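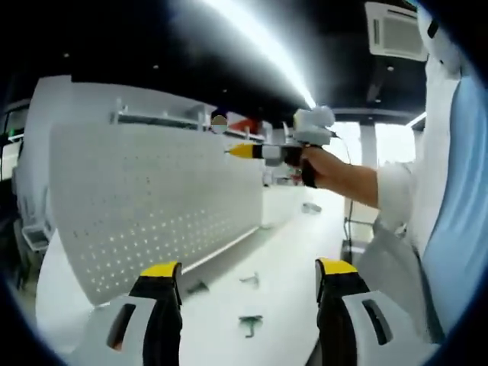

机まわり、白い有孔パネル

夫婦・家族面接の記録、個別回が混ざったときの分け方

掲示板トップ > 相談業務の実務 > 記録・帳票
スレッド番号 2447

tsuzuri_m
投稿日 2024年1月6日

夫婦面接の記録の単位について、他所の運用を知りたい。

うちは個人開業の相談室で、記録はHerkaを使っている。夫婦で来談した場合は「ケース」を一つ立てて、その下に参加者を二名ぶら下げる形にしている。合同面接だけならこれで問題は出ない。困るのは、途中で個別面接を挟んだとき。

Herkaの仕様では、ケースに紐づく面接記録は全部同じ綴りに時系列で並ぶ。夫だけの回も妻だけの回も合同の回も、区別は「出席者」欄のチェックしかない。後日どちらか一方から記録の開示を求められたとき、その綴りからもう一方の個別回を抜く作業が手作業になる。抜くだけなら済むが、合同回の記録の中に「前回の個別での話を踏まえ」と書いてしまっている箇所があり、これが厄介。

考えている案は次の二つ。

案A ケースは一つのまま、個別回の記録だけ別綴りにする。合同回の記録からは個別回への言及を禁止する。
案B ケースを三つ立てる(夫、妻、合同)。相互参照はケース番号のみ。

案Bのほうが開示対応は楽だが、面接前に三か所を読むことになる。1枠50分、枠と枠の間が短いので、読む時間が取れるか怪しい。

同じような構成でやっている方の運用を聞きたい。

nagi_office
Re: 夫婦・家族面接の記録、個別回が混ざったときの分け方

案Bで運用している。三つ読むのは最初の数回だけ面倒で、そのうち合同の綴りの冒頭に「要約欄」を置くようになった。要約欄には、合同の場に出してよいと本人の了承が取れた内容しか書かない。個別回の終わりに「今日の話のうち、合同で扱ってよいもの」を本人に確認し、了承の有無を個別回の記録の末尾に一行で残す。

書式はこう。

合同への持ち出し:可(項目名)/不可/保留

保留は次の個別回まで持ち越す。持ち越しが二回続いたら不可として扱う。

この一行があると、記録の分離と面接の進め方が揃う。綴りだけ分けても、面接者の頭の中で混ざっていれば合同回でうっかり口にするので、記録の構造だけ直しても足りないと思う。

tsuzuri_m
Re: Re:

持ち出し可否の一行は採用したい。質問が二点。

一、「項目名」の粒度。「金銭」程度なのか、「実家への送金の件」まで書くのか。
二、保留のまま合同回が来た場合、合同の記録に「保留事項あり」と書くか。書くと、隠し事があることが相手に開示される。

nagi_office
Re: Re: Re:

一は後者。「金銭」だけだと、後で読んだときに何の了承を取ったのか分からない。項目名は個別側の綴りにしか書かないので、細かくても支障はない。

二は書かない。合同側の綴りには可になったものしか存在しない、という原則にしている。例外を作ると、例外の有無そのものが情報になる。

oborozuki3
Re: 記録の分け方

前提の確認。そもそも個別回を挟む必要があるのか。

自分は夫婦面接では個別回を原則として入れない。入れる場合は初回の合同の後に各一回だけで、その回の内容は合同で扱う可能性がある旨を書面で合意してもらう。いわゆる「秘密を預からない」方針。これなら綴りは一つで足りる。

記録の構造が複雑になるのは、面接の契約が複雑になっているからで、記録側で解決しようとすると帳票が増え続ける。

nagi_office
Re: 記録の分け方

方針としては分かるが、その書面に合意した人が個別回で本当に話すかどうかは別の話になる。「合同で扱う可能性がある」と先に言われた場では、暴力や借金の話が出にくい。自分の担当では、そこが出てこないまま合同を続けるほうが危険と判断することが多い。

oborozuki3
Re: Re: 記録の分け方

暴力の有無の確認は別枠で考えている。初回受付の段階で、各自に別室で質問票に記入してもらう。用紙はMesaの受付票をそのまま使っている。ここで該当があれば合同面接には進めない。進めないのだから、夫婦ケースの綴りも立たない。

秘密を預かった状態で合同をやるのは、中立を保てなくなるという理由で避けている。配偶者以外との関係が続いていることを片方からだけ聞かされ、それを伏せたまま「お二人の信頼回復について」と進行するのは、手続きとして成立していないと考える。

tsuzuri_m
Re: 記録の分け方

oborozuki3さんの方式だと、受付票の保管先はどこになるか。夫婦ケースを立てる前の書類なので、Herkaだと置き場がない。うちでは仮に「未割当」に入れているが、未割当は一覧で誰の票か並んで見えてしまう。

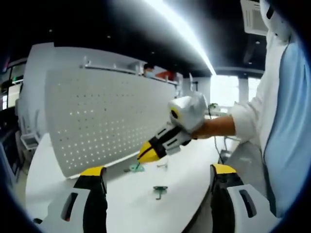 oborozuki3
Re: Re: 記録の分け方

受付票は個人単位で保管し、ケースには紐づけない。ケース側には「受付確認済」とだけ入れる。票は紙のままで、スキャンもしない。紙は個人番号順に綴じて施錠棚。電子化すると検索で引っかかるようになり、分けた意味が薄れる。

未割当に入れるのはやめたほうがいい。Herkaの未割当は権限設定が効かないはずで、受付担当からも中身が開ける。

kkn_tate
Re: 記録の分け方

横から失礼。Herkaの権限の件、旧版は未割当に権限が効かなかったが、去年の7月の更新以降は「フォルダ単位の閲覧制限」を入れれば効く。設定は管理画面の「綴りの種別」から。初期値は制限なしなので、更新しただけでは変わらない。

あと、出席者欄で絞って印刷する機能もある。絞り込み印刷をかけると出席者に該当者が含まれる回だけ出る。ただし本文中の言及は当然そのまま出るので、tsuzuri_mさんの言う「前回の個別での話を踏まえ」は残る。本文の書き方で対処するしかない。

うちで決めている書き方は以下。

・合同回の本文には、その場で発言されたことと面接者の介入だけを書く
・見立ては別欄にし、別欄には出典の回番号を付ける
・他の回を指すときは回番号のみで、内容を再掲しない
・「踏まえ」「既に聴取のとおり」の類は使わない

最後の項目は地味だが効いた。検索して過去分を直そうとしたところ、自分の記録だけで125か所あった。

tsuzuri_m
Re: Re: 記録の分け方

情報感謝。閲覧制限、確認したら入っていなかった。

過去分を直したというのは、本文を上書きしたという意味か。確定後の記録を書き換えるのは別の問題が出ると思う。

kkn_tate
Re: Re: Re:

書き方が悪かった。直そうとしたが、直していない。確定済みの本文は触らず、該当回に「追記」を付けて、開示時の注意点を書いた。追記には日付と記入者が自動で入る。本文の書き換えは履歴に残るとはいえ、開示請求の後に履歴を見られたら説明に困る。

mizore_lab
Re: 記録の分け方

家族面接(親子)の場合も混ぜて聞きたい。夫婦なら三分割で済むが、両親と子二人になると、個別、両親、きょうだい、全員、と組み合わせが増える。案Bをそのまま広げると破綻しないか。

以前Craddockの研修に出たとき、講師のVasilis Dervishiが、綴りは人の組み合わせで作らず「誰に開示できるか」で作れと話していた。配布資料では三段階だった。

段階1 参加者全員に開示できるもの
段階2 親権者に開示できるもの
段階3 本人のみに開示できるもの

組み合わせが何通りあっても、綴りの種別は三つで固定になる。段階3だけは人数分に分かれる。出席者の情報は各回の属性として持たせ、綴りの区分には使わない。
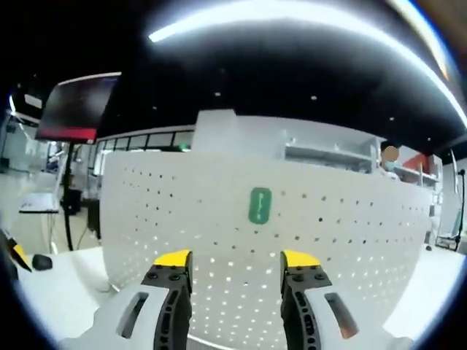
難点は段階2で、親権者が二人いて意見が割れている場合の扱いが資料に書かれていなかった。別居中の両親の片方が子を連れてくるケースでは、段階2をさらに父と母に分けることになり、結局は組み合わせの管理に近づく。自分の施設では、別居が確認された時点で段階2を凍結し、以後の記録は段階1か段階3のどちらかに必ず入れるようにしている。凍結以前の分は動かさない。

もう一つ、子が中学生以上の場合、段階3の内容を親に伝えるかどうかの基準を初回に書面で渡している。自傷他害の恐れがあるときは伝える、学校での出来事は本人の了承がなければ伝えない、という程度の粗さで、文面は一枚に収めてある。細かく書いた版も試したが、読まれないので戻した。

nagi_office
Re: Re: 記録の分け方

開示範囲で切る方式は夫婦でも使えそうに見える。三分割と結果は同じだが、考え方が揃う。夫婦なら段階2がないだけ。

ただ、記録を書く時点では開示範囲が決まらないことがある。個別で聞いた内容が後から持ち出し可になった場合、段階3から段階1へ移すのか、写すのか。

mizore_lab
Re: Re: Re:

移さない。段階1に新しく書く。書くのは、合同の場で実際に扱われた後。了承が取れただけの段階では段階3に置いたままにする。了承を取っても、合同の場で本人が話さないことは普通にある。

nagi_office
Re: Re: Re: Re:

うちの要約欄は了承の時点で書いていたので、そこは逆だった。合同回の前に要約欄を読んで準備する都合があったが、準備用のメモと記録を同じ場所に置いていたのがまずいのかもしれない。メモは別に持つように変える。

oborozuki3
Re: 記録の分け方

繰り返しになるが、段階3が大きくなるほど、面接者だけが全部を知っている状態になる。記録の漏れは防げても、面接者が情報の結節点になる問題は残る。親子面接なら発達段階の都合で必要だと思うが、成人の夫婦で同じ構造を標準にするのは賛成しない。

仮に案Bを取るなら、個別回の回数の上限を契約書に書いたほうがいい。上限がないと、片方だけ個別が続いて実質的に個人面接になり、もう片方から見ると合同に呼ばれたときには話が進んでいる。

tsuzuri_m
Re: Re: 記録の分け方

上限は入れる方向で考える。現状は申し出があれば受けていた。片方だけ回数が増えた組が確かにあり、相手から「自分の知らない回で何を話しているのか」と問われて返答に詰まった。回数の差は請求明細にも出る。

ついでに聞くが、請求明細に個別回の日付を出しているか。支払者が一方の場合、明細から相手の来談日が分かる。

kkn_tate
Re: Re: Re:

月単位の合算にしている。内訳は回数のみで、日付と出席者は出さない。医療費や会社の補助の関係で日付入りが必要な場合は、本人の申請で本人分だけ個別に発行する。発行手数料は一通500円。

会計側はGrernardの請求ソフトで、Herkaからの取り込み時に出席者の列を落とす設定にしてある。取り込み設定は列の並び順で指定する方式なので、Herka側で列を増やすとずれる。更新の後は必ず試し刷りをすること。

mizore_lab
Re: Re: Re: Re:

明細もだが、予約確認の自動送信も見ておいたほうがいい。家族で共有のメールアドレスを登録していると、個別回の予約が全員に届く。うちでは受付時に連絡先を各人別に取り、共有アドレスしかない場合は自動送信を切って電話にしている。電話の可否と時間帯、留守番電話に名乗ってよいかも同じ欄で聞く。

tsuzuri_m
Re: 記録の分け方

ひとまず以下で試す。

・綴りは開示範囲で区分(夫婦なので段階1と段階3のみ)
・個別回の末尾に持ち出し可否の一行
・段階1に書くのは合同の場で扱われた後
・準備用メモは記録と別に保管し、終結時に処分
・受付票は紙で個人単位、Herkaの未割当は使わない
・個別回の上限を契約書に明記、回数は検討中
・明細は月合算

継続中のケースは途中で切り替えると綴りの意味が変わるので、新規分から適用する。

oborozuki3
Re: Re: 記録の分け方

準備用メモの処分は、終結時だと遅い。残っている間は記録とみなされて開示対象に含まれる可能性がある。うちは当該回の記録を確定した時点で処分している。

nagi_office
Re: Re: Re:

同意見。ただ合同回が月一回だと、メモが一か月残る。その間の保管場所をどこにするかは決めておいたほうがいい。

tsuzuri_m
Re: Re: Re: Re:

確定時の処分に変更する。保管は受付票と別の引き出しにして、鍵も分ける。上限の回数は、次の契約書の改訂までに決めて書き込む。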